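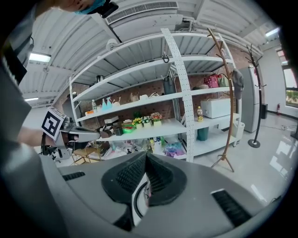

vmuthu – 21:40
Bonsoir à tous, je sèche depuis un moment sur la relocalisation de nos pinces à main. Je maintiens le module de suivi de Cavalcanti (branche Drakisstead, pour ceux qui connaissent) et la trajectoire saute de plusieurs centimètres dès que l'opérateur pivote un peu vite. La carte, elle, est plutôt bonne : l'étagère blanche avec ses montants perforés donne des points d'intérêt à la pelle, la brique derrière aussi. Mon souci, à mon avis, c'est que tous ces trous se ressemblent, et que l'appariement se décale d'un cran. Sur une séquence de 923 images, j'en ai 149 rejetées par le filtre. Vous feriez quoi ?

kerouz_b – 21:58
Classique, les motifs répétitifs. Tu as regardé ton test de ratio ? Avec des trous réguliers, il faut le durcir, quitte à perdre plus de 100 points par image. Et je me méfierais du carrelage brillant, les reflets des néons bougent avec la caméra et ça te fabrique de faux points.

Vittoria Amato – 22:15
Pas d'accord avec kerouz. Si tu durcis le ratio, tu vas juste perdre le suivi plus tôt ! Chez Cenby on avait la même chose et le coupable était le décalage temporel entre centrale inertielle et caméra – 4 ms, une misère, mais en rotation rapide ça suffit largement. Recalibre ça d'abord, tu verras pour le reste.

vmuthu – 22:31
Ah, le décalage, je l'ai estimé en décembre et je n'y ai plus touché depuis (oui, je sais...). Je relance une calibration ce soir.
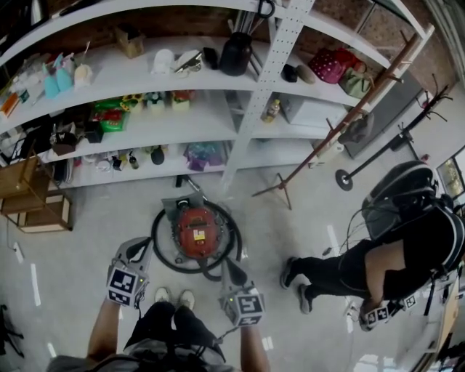

sorkville_dev – 22:47
Moi je prendrais le problème par l'autre bout, en recalant tout dans le repère de la tête. Je l'ai fait sur un petit projet perso et ça m'a sauvé la mise, à condition d'avoir des extrinsèques propres. Avec un cube de marqueurs sur chaque pince, tu récupères une pose complète tant que la vue de tête en attrape une face correcte, et les trous de l'étagère ne comptent plus pour la pose relative. Ensuite tu fusionnes dans un graphe de facteurs et tu laisses l'optimiseur se débrouiller.

kerouz_b – 23:02
Sauf que penché au-dessus d'un aspirateur, avec le tuyau et les bras qui passent partout, tes cubes vont être masqués la moitié du temps. Et un marqueur vu presque de face, c'est l'ambiguïté de pose assurée, le repère qui bascule d'une image à l'autre.

sorkville_dev – 23:09
D'où le cube, justement : deux faces visibles et l'ambiguïté disparaît. Pour les masquages, l'inertiel fait le pont.

Vittoria Amato – 23:20
Et on en revient à la synchro, donc :) Muthu, poste tes courbes de résidus avant et après calibration, sinon on va se disputer jusqu'à demain.

vmuthu – 23:34
Calibration en cours, je mets les courbes dès que j'ai quelque chose de lisible. Et je garde l'idée du graphe, je vais essayer les deux séparément.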